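Best way to stop a white board sliding around on a wooden desk?

Asked by Yi-an Nam in Home office and craft
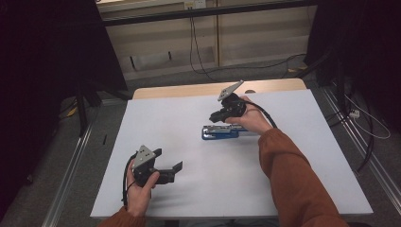

The board on my desk, wood showing along the back.

Hi all! I've got a big white board that I lay flat over my desk as a work surface (easier to wipe down, and I like the plain colour). It covers nearly everything except a strip along the back edge, where there's a little round hole on the right that I'd like to keep clear for a charger cord. Trouble is, the board creeps. Every time I lean on it to sort mail or staple something it shuffles a bit further away from me. I don't want to glue it or screw into the wood. Has anyone found something that holds but comes up again? Budget is 15 dollars, maybe a bit more if it's really good.

3 answers

Bimla Semwal
Drawer liner! The rubbery mesh kind off a roll. I have the same sort of setup for cutting out patterns and mine used to drive me up the wall. Cut a few strips and lay them crossways underneath, you don't need to cover the whole thing. Give the desk a good wipe first, crumbs and dust kill the grip. Mine's been down since February and I still lift it to clean. If your desk is varnished, try a small bit in a corner for a week, as some liners can leave a mark (ask me about my mum's sideboard).

Ineke Groen
just use blu tack, one blob each corner

Shu-fen Yu
I'd go with Bimla on this. Blu tack left greasy spots on my pine table and they took ages to come out. I used clear bumpers, the soft stick-on ones for cupboard doors, 5 of them, with one in the middle so the board doesn't bounce when you press down on a stapler. They stick to the board, so the desk isn't touched by any adhesive. Keep them well in from the edges or it'll rock.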